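3.2 The Rectory at Ulcombe and its change of use

The former rectory stands on the north side of Lie Street, between the parish church and the old tithe barn. In the parish papers it is called "the priest's house", although the priest lived in only two of its rooms. The other rooms were used for storing grain and, in winter, for the school. This mixed use explains the plan of the ground floor, where a wide passage goes directly from the street door to the yard and the rooms open from one side only.

The upper floor belongs to a later period. Its window frames are of a different profile from those below, and the brick of the rear wall changes color at the height of the first ceiling. Colel, in the first survey of the town, took this change as a sign of fire damage. We found no burned timber in the roof or in the floor, and we think it more probable that the work stopped for lack of money and was continued with brick from another kiln. The building accounts for these years are lost, so the question must stay open.

In 1963 the parish sold the house to the town. The Jornholm Foundation rented it soon after and changed the interior in several ways that are important for our study. The wall between the two south rooms was taken down, the fireplace in the passage was closed, and a new stair was put in the place of the old one. The deeds give the ground floor as 200 square meters, but this number includes the yard building, which was later separated from the property. The present use of the rooms is for handwork and other daytime activities, and it needs few fixed installations. 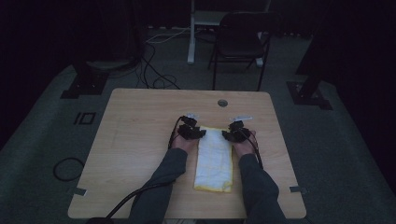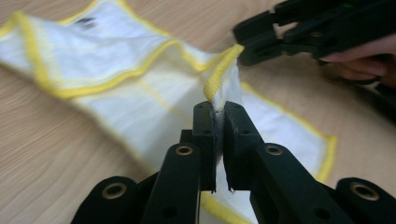
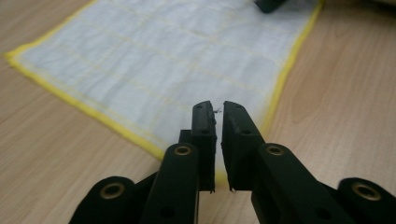

Figure 2. Present use of the rectory: work at a light wooden table with a white cloth edged in yellow.

The changes made by the Foundation are easy to read in the walls, and for this reason they do less harm to the history of the house than the repairs of the parish. When the wall between the south rooms was removed, its line was left visible in the floor as a strip of newer boards. The parish, on the contrary, covered the old door to the barn with plaster and left no record of it. We could find this door only by comparing the thickness of the wall inside and outside.

A similar problem is met in the yard. The paving is of one kind of stone from the gate to the well, but the levels do not agree, and under the east part there is an older surface of small cobbles. Whether it belongs to the first house or to the barn is discussed in Section 3.3.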